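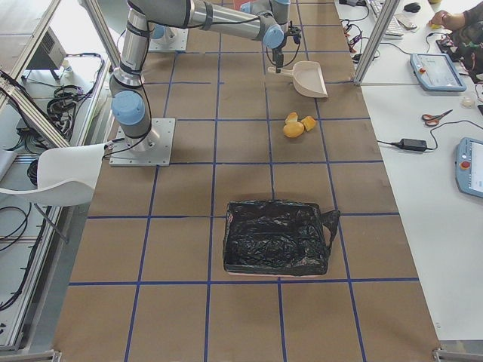
Shared Workshop Ilum Opens Its Sweeping Robot Build to Members

POSTGATE, Oct 22, 2019 - The shared workshop Ilum announces that its table cleaning project, named Fisiston, is now open to all members. The project was started in August by a small group of hobby builders. Its goal is to teach a robot arm to sweep a table with ordinary household tools.

The members have spent 130 evening hours on the build until now. The program has 2231 lines, and every member may read it and change it. The work surface is divided into squares with blue tape, so that a position can be named by its square when a movement is planned.

"We wanted a task which everybody knows from the kitchen," the group writes in its project diary. "To hold a brush is easy for a person. For our arm it was the most difficult part of the summer."

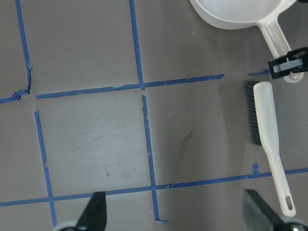
TOOLS AND MATERIALS

Fisiston works with a dustpan and a hand brush of the usual household kind. The cost of small parts, tape and cables has reached 645 dollars, paid by the Hegde fund for home builders.

New members can join in groups of three. Experience with programming is welcome but it is not required. Registration is at the front desk of Ilum.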